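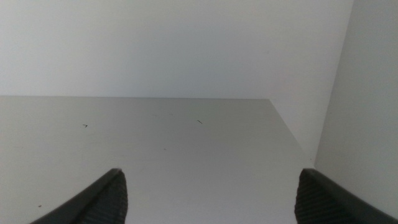 A light grey surface and a white wall. Small firms in Colov say they are paying more for plain rooms.

Small firms renting single rooms in Colov will have to be given written notice of service charge increases under new rules agreed by the town council.

The rules cover lettings of one or two rooms in shared buildings, where tenants usually pay one monthly sum to the landlord for rent and another for cleaning, heating, lifts, post and security. Landlords will have to give three months' notice before the second sum goes up, and will have to show what the money is spent on if a tenant asks.

The council said on Wednesday that there were 1,896 such lettings in the town. Most are used by bookkeepers, translators, designers, private tutors and people who run small online shops. Rents for these rooms are normally fixed for a year or longer. Service charges are not, and it is these that have caused most of the complaints.

Leonie Ruchti, who speaks for the council on business matters, said the existing arrangements had been written for larger offices and did not suit somebody renting a room on their own.

"A firm with a whole floor has a solicitor look at the lease," she said. "A person with a desk and a filing cabinet signs what is put in front of them. They budget for the rent and then a second bill arrives which they had no means of checking."

The rules take effect in July. They will apply to new agreements from the start of that month and to existing ones when they next come up for renewal. The council had first proposed that they should apply to all agreements at once, but dropped this after landlords said it would mean reopening contracts that both sides had already signed.

Sutter, the letting agency which manages several of the shared buildings near the railway station, said it would comply but did not think the changes were needed. In a statement it said that its charges had risen in line with the cost of fuel and cleaning staff, and that tenants were free to ask for a breakdown.

"We have always answered questions from tenants and will carry on doing so," the statement said. "What concerns us is the notice period. If the price of heating goes up in the autumn, we have to pay it straight away. Under these rules the owner of the building carries that cost until the notice has run out. Some owners will deal with that by setting the charge higher to begin with."

The agency also asked the council to make clear whether a charge that goes up and down with a meter reading counts as an increase. The council has since said that it does not, provided the tenant was told the price per unit at the start.

Ulises Valdebenito repairs and sells musical instruments from a room in the Stiranov building, a former clothing works on the east side of the town. He moved in after giving up a shop on the main street, where the rent was too high for the amount of passing trade.

He said his service charge had gone up twice in a year, the second time with a letter that arrived four days before the payment was due. 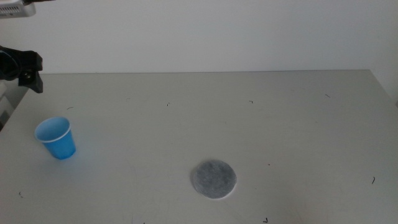
"The rent is fair and I have no quarrel with it," he said. "I was told the charge would cover the lift and the front desk. The lift was out of order for most of the winter and the front desk is now only staffed in the mornings. I wrote to ask why I was paying more and I was sent a copy of my own agreement."

He said that he had thought about leaving but that moving his tools and stock would cost more than staying. Other tenants on his floor were in the same position, he said, and several had held off renewing while they waited to see what the council would do.

The owners of the Stiranov building did not reply to a request for comment. A notice in the entrance says that work on the lift has been completed and that tenants with questions about their accounts should put them in writing.

Demand for single rooms in Colov has grown as the larger offices have emptied. Two of the town's biggest employers have moved staff to the ring road, where parking is easier, and the floors they left behind have been divided up. The work is usually light: partition walls, new locks, a shared kitchen. Agents say a divided floor brings in more than the same floor let to one tenant, although it also takes more looking after.

Not every landlord opposes the rules. Sasa, which lets rooms above its own printing works in the old market, already gives tenants a yearly statement listing what was spent and on what. The firm said this had cut the number of disputes and that the statement took its office a couple of afternoons to prepare. It said it would have preferred the council to publish a standard form so that tenants could compare one building with another.

Ruchti said a standard form was being drafted but would not be compulsory in the first year. She said the council wanted to see how the rules worked before adding to them.

Landlords who fail to give notice will not be fined. The increase will simply not be payable until the notice period has been served, and any money already paid will have to be credited against the tenant's next bill. Disputes will go to the council's existing trading office, which handles complaints about market pitches and shop signs. It has not been given extra staff for the work, though Ruchti said this would be looked at again if the number of cases was high.

The rules do not cover desks rented by the day or the week, or rooms where a single price includes everything. Storage units are left out too, even where tenants use them as workshops. Tenants had asked for workshops to be brought in, and the council said it had not ruled this out.

Valdebenito said he welcomed the change but that it would not help him until his agreement was renewed next year.

"I'll be asking for the breakdown before then anyway," he said. "They can only say no."

Tenants can collect a leaflet setting out the new rules from the trading office, which is on the ground floor of the town hall. Copies will also be sent to the managers of shared buildings, who have been asked to put them on display where tenants collect their post.

Published May 2018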